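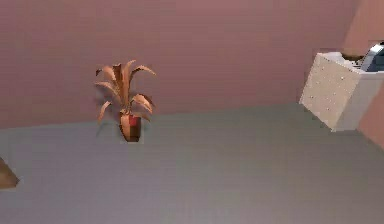
By the press desk, Uvusville Home Care Users' Alliance | 25/02/2021

UVUSVILLE – Members of the Uvusville Home Care Users' Alliance attended the open day held by Korken at its Mahasneh Street offices and came away with more questions than they brought. The Alliance is asking the company to show its household robot, Unow, at work in real homes before any public money is spent on it.

Korken invited home care clients, family members and local reporters to see what its announcement called "Unow in the home." Most of the program took place on a screen. Visitors watched computer-rendered rooms, among them one with a mauve-pink wall, a bare grey floor and a potted plant set against the wall, while staff talked about how the software learns to find its way around furniture and reach for household objects.

The Alliance has no quarrel with simulation as a way to develop software. Korken's staff made a fair case for it. A robot can fail in a computer program all night without breaking a dish or hurting anyone, and the same task can be repeated with the furniture moved. Our members understood that part well enough.

What they had trouble with was the step from there to the brochure. The brochure handed out at the door says Unow is "ready for everyday living." Our members' everyday living includes throw rugs, oxygen tubing, walkers parked in doorways and dogs that sleep in the hall. A wide stretch of clean grey floor does not look like any apartment they know.

Korken said its software had completed 200 practice runs of a fetch task for the presentation. Asked how many of those runs had been repeated by a physical robot, staff said they would get back to us. Asked what counted as a completed run, they said the object had to reach the right place. Whether the robot bumped into something on the way was, we were told, "tracked separately." The Alliance has requested those records and has not received them.

A physical Unow unit was shown in the last part of the afternoon. It crossed a taped-off section of the meeting room three times and picked up a plastic cup on two of the tries. On the other it stopped short of the table and a staff member restarted it. Visitors were asked to stay behind the tape. One of our members, who uses a power chair, asked whether she could come closer to see how the robot behaved with a chair in its path, and was told this was outside the plan for the day.

The Alliance recognizes that an early machine will have bad afternoons. We also recognize that Korken opened its doors, which other companies selling to this town have not done, and that the engineers were more careful in their answers than the printed material was. We would like the printed material to catch up with them.

Before the town considers the pilot Korken has proposed, the Alliance is calling for the following:

A demonstration in five occupied homes in Uvusville, chosen with the residents and left furnished as they are.

Results for the physical robot published apart from results for the simulated one, with contacts, stops and restarts included.

A plain written answer on who responds when the robot stops in the middle of a task and the person at home cannot get up to restart it.

An assurance that no client's aide hours will be cut during the pilot.

The last item matters most to our members. Korken's slides listed "reduced staffing pressure" as a benefit, and nobody at the open day would say what that meant in hours. People who depend on a morning aide would like to know.

Korken has told the Alliance it plans a second open day in November. We have asked that it include a room with a rug in it.

The Uvusville Home Care Users' Alliance is a membership group for people who receive care at home and for their families. It takes no funding from equipment makers or care agencies. Copies of the questions sent to Korken are available from the Alliance office on request.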